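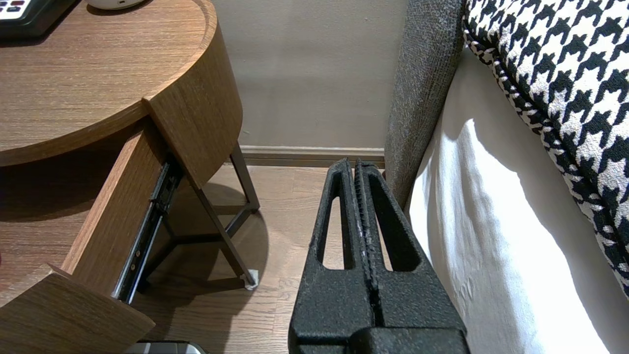

## Bedside drawer check, Himholm room, 16 May 2024

Task: open and close a nightstand drawer by machine. Arm program by Zurik, checklist by Drolance.

- [x] Gripper fingers: light scuffs on the inner edges. Leave in service.
- [x] Slide rail exposed with drawer open. Keep hands clear during a run.
- [x] Clearance between nightstand and bed: tight. Speed held at setting 3.
- [ ] Bedding kept back from the arm's path. Tuck the sheet before the next run.
- [ ] Items on the nightstand top — move them before any full-speed run.
- [x] Stop button tested before start.

Comment: 50 pulls logged, 8 of them stopped by the operator. In January the Ponce unit could not find the drawer edge at all, so this is progress. 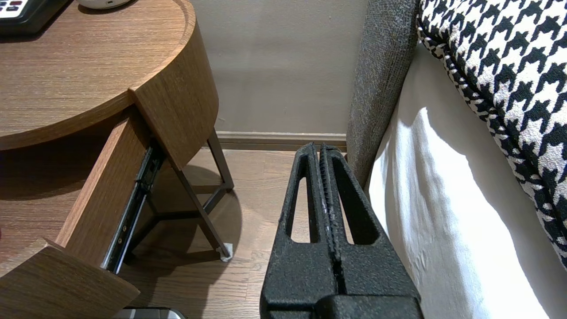

**Can it be left to do this chore alone yet?**
Only with a person at the stop button. Review again after 7 clean sessions.

- [ ] Curved drawer front added to the training list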